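24 Nov 2022

# Keep the planner boring

Every few months someone on our team proposes that we drop the motion planner and let a learned policy do the whole job, from camera image to joint command. I've argued against it twice at Vekus and I'm going to argue against it again, in writing this time, so I can link to it.

My position is that a manipulation stack should have a dull, inspectable layer between perception and the motors. Ours is called Pindora. It takes object poses and a goal, checks the path against a collision model, and either returns a trajectory or refuses. It's slower than I'd like. It also writes down why it refused, in a log a person can read.

In October we went back through 1,085 logged grasp attempts on the tabletop cell. Katalin Balogh did most of the sorting. The failures people remembered were planner failures, where the arm sat still and printed an error. The failures that cost us time were perception failures, where a pose was wrong by 20 mm and everything downstream carried on as though it was right. We could find those only by comparing the requested pose with the saved image. Take away the pose and there's nothing to compare.

Vusumuzi Pillay disagrees with me on this, and his case is a decent one. Hand-built collision models are always out of date. Cables are the worst of it. Our model treats the arm as a set of capsules and ignores anything that hangs off it, so the planner will happily approve a path that drags a cable through the fruit. A policy trained on real runs would at least have seen the cable. He's right about that, and I don't have a good answer beyond padding the model, which shrinks the workspace. 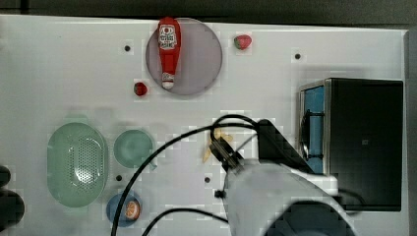
*Gripper over the banana, with cables looping across the table.*

A table like this one is where the argument gets practical. The grasp target is partly hidden by the gripper at the moment the overhead view would be most useful. Any system has to guess there. I want the guess stored as a number with a covariance and a timestamp, so that when Finance asks why the cell was down for a day I can point at a line in a file.

I'd accept a learned grasp scorer tomorrow. I'd accept a learned pose estimator too, and we've got one on a branch. What I won't sign off is removing the check that runs after them. It takes 9 ms on a good day and it has never been the bottleneck, whatever colour the profiler paints it.

Vusumuzi wants to put cable segmentation into the collision model before Christmas. I've told him I'll review it.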